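Week 4: Joints, gaps and why doors stick

Right, last week we got as far as how a tree drinks, and I promised you we'd come back to what all that water does once the thing has been sawn up and turned into a cupboard. So this week is wood movement. It's my favourite bit of the module and I do go on, so stop me if the tea's getting cold.

Start with the bundle of straws again. Wood cells are long and thin and they swell sideways when they take on damp, but hardly at all along their length. A plank gets wider and narrower through the year and stays pretty much as long as it ever was. If you remember one thing from tonight, make it that. Across the grain, yes. Along the grain, as good as no.

My own lesson came from the first table I ever made, in the rented place in Woltmont. I glued the top solidly to the frame, every inch of it, and felt very pleased with myself. Come November the heating went on and by Christmas there was a split down the middle you could post a letter through. The top wanted to shrink and the frame wouldn't let it. I still have that table! It's in the shed holding up paint tins.

So how do we let a top move? Three ways you'll meet in the workshop:

Buttons. Little wooden blocks screwed to the underside of the top, with a tongue that slides in a groove in the rail. Old as the hills and still what I'd use.

Slotted screw holes. Quick, a bit ugly, nobody's looking under there. Make the slot run across the grain (I had two people do it the other way last term, and one of them was me, demonstrating).

Figure-eight plates. Small metal things that swivel. Fine on light tables, and the shop in Caron sells them in bags of 30.

For a panel in a frame, like a cupboard door, the panel floats in a groove with no glue at all. Leave it a bit of room each side. A top 607 mm wide in softwood could easily shift some 9 mm between a damp summer and a heated winter, so a tight fit in January means a stuck door in July.

Flat-sawn boards move more than quarter-sawn ones, and they cup as well. Look at the end of the board and the rings will try to straighten themselves out. We'll do this with offcuts on Saturday.

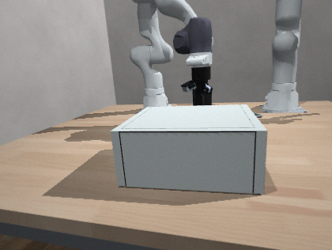
Fig. 23. Wooden tabletop and closed white cabinet, computer rendering.

On to finishes. People tell me they've varnished something so it won't move now. Sorry, it will. Varnish slows the damp down, it doesn't stop it, and if you only do the top face you've made things worse, with one side taking up water faster than the other. Do both faces, same number of coats, even the side that'll never be seen.

For next time, bring a ruler, a pencil and any board you've had indoors for a month or more. Measure the width before you leave the house and write it on the end in pencil. We'll measure again after it's been in the Dastutham workshop overnight, which is cold and damp enough to do the job nicely.

Related handouts
Week 2: Choosing boards at the timber yard
Week 3: How a tree drinks
Week 5: Glues and when to leave them out
The Jerkinora bench: cutting list and notes
Sharpening for beginners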